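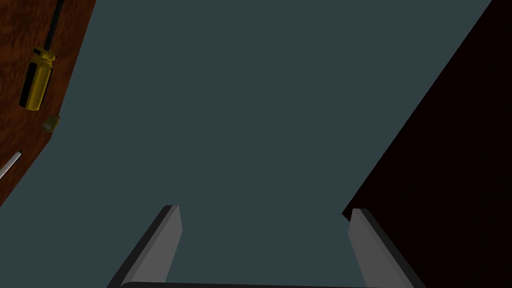 Grasp planning in the second half of the module is taught in simulation first, and no student will be given time on the laboratory arm until the simulated exercises have been passed. The workspace for Exercise 4 is a wooden tabletop beside a plain grey surface, seen from the wrist. Students should note how little of the tabletop falls within this view when the gripper is open and has not yet approached: the yellow and black screwdriver shows its whole handle, but its shaft runs out of sight. A planner that estimates the length of a tool from such a view will return the wrong answer, and the first task is to decide where the wrist should move next.

Course: Introduction to Robot Manipulation
Handout 4: Approach and Grasp
Issued 13 Oct 2023

Aims of the exercise

By the end of the exercise each pair should be able to move the gripper from its starting pose to a position above a chosen tool, align the fingers across the handle, close them, and lift the tool clear of the table. The work is carried out in Furnby, the simulator installed on all machines in the teaching laboratory. Students who prefer to use their own computers may download it from the Ukedia course page.

Method

Load the world file named Fernik and run it with the supplied seed, 3167. All pairs must use this seed for the marked attempt so that results may be compared. Other seeds may be used for practice.

Record the starting pose before issuing any command. Move the wrist in short steps and save the view at each step. The approach should be made from above, with the fingers fully open, and the descent should not begin until the handle lies between them in the wrist view. The long axis of the handle must be found before the wrist is turned. A grasp taken along this axis will be marked as a failed attempt, even where the tool leaves the table.

Dark regions in the wrist view must be treated as solid. Several pairs in January lost marks by planning a path through an unlit block on the assumption that it was background. The simulator will report a contact and stop the run.

Each attempt is limited to 800 simulation steps. The log is written automatically and must not be edited.

Written report

The report should not exceed two pages. It should contain the chosen grasp point, the reasons for the choice, and a short account of one attempt that failed. Reports describing only successful attempts cannot receive full marks. Please quote poses in metres and radians throughout.

Marking

The exercise carries 14 marks, of which half are given for the report. The Tiongson Prize for the best piece of simulated work is decided on this exercise and the one that follows it.

Submission is through Ukedia, as a single file containing both the log and the report. Questions should be raised in the laboratory session, Room 138, or posted to the module forum.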